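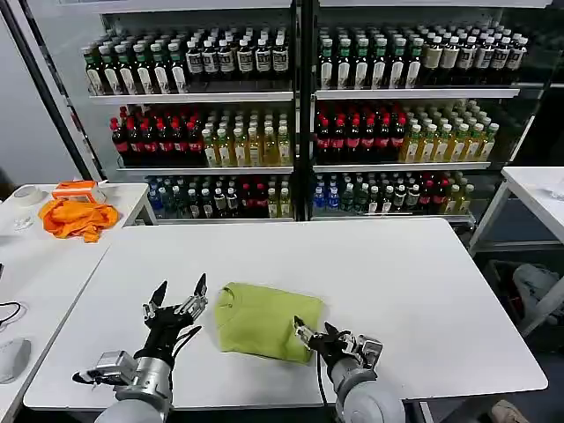

# Teaching cloth folding by teleop: start to finish

Cloth is my favourite thing to teach, and also the thing that humbles every new operator! If you've done pick-and-place with rigid parts you already know the controls, so let's get straight into folding.

## Before you start

- Pick a cloth in a colour that stands out from the tabletop. Lime green on white is brilliant.
- Run the glove calibration on both hands, even if you only plan to lead with one.
- Check the wrist cables have slack through the full reach.
- Open a new session in Pedden and name it by task, then operator.

## Recording a fold

1. Lay the cloth flat, square to the table edge, and bring both hands to the open pose. Hold still for a second so the log gets a clean start.
2. Bring the fingertips down beside the near corners and slide in along the table. Coming from straight above mostly just pokes the fabric.
3. Pinch with thumb and index only. The other fingers love to join in and drag a wrinkle along with them!
4. Lift low, carry over, lower, *then* release. Saskia Maihi counts this out loud and her demos are gorgeous.
5. For the second fold, lead with one hand and park the other open, well off to the side.
6. Tidy the edge with a light press, go back to the open pose and stop recording.

## How many demos?

We trained our first Mahuika policy on 80 and it could manage the first fold on a good day. At 200 the second fold started coming together, and I may have cheered. Our current set has 728, of which 266 start from a crumpled cloth.

Keep the slightly messy ones. If you miss a pinch and recover smoothly, that's gold for training. Bin anything where you froze, or where the tracking jumped.

Swap operators every half hour, too. Tired wrists show up in the data well before you feel them.

Next up is unfolding from a heap, which Bevan Lockyer is writing up now.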